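Trullico Zip Pencil Case, Pink

Our little pink zip case is back, and we're so pleased to have it on the shelf again! It's a soft fabric case, long and slim, the kind that slides down the side of a backpack and still holds more than you'd think.

The pink comes in two tones, a deeper rose and a lighter shade beside it, so it's easy to spot on a crowded table. The zipper runs along the length of the case, and there's a looped fabric tab at the end to pull it by. Inside, the lining is gray (good news for anyone whose pencils leave marks on everything).

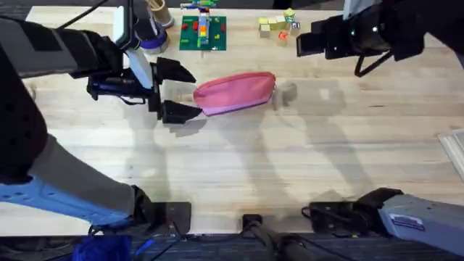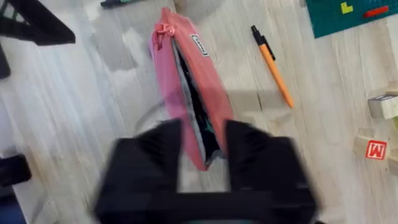 Jade Gosselin, who picks our school supplies, has carried hers since December and keeps pens, two erasers and a glue stick in it. Mine is mostly markers, plus a short ruler that goes in at a slant. The sides are soft, so a full case bulges a bit, and a nearly empty one folds flat enough for a coat pocket.

Care: wipe with a damp cloth, or wash by hand in cool water and leave it open to dry. Please don't put it in the dryer.

Item number: Trullico 62
Color: pink
Closure: zipper
Sold empty, pens not included

Class orders of 50 or more can be packed by room. Write to Yvette Robichaud at the Charbonneau shop and tell her how many you need.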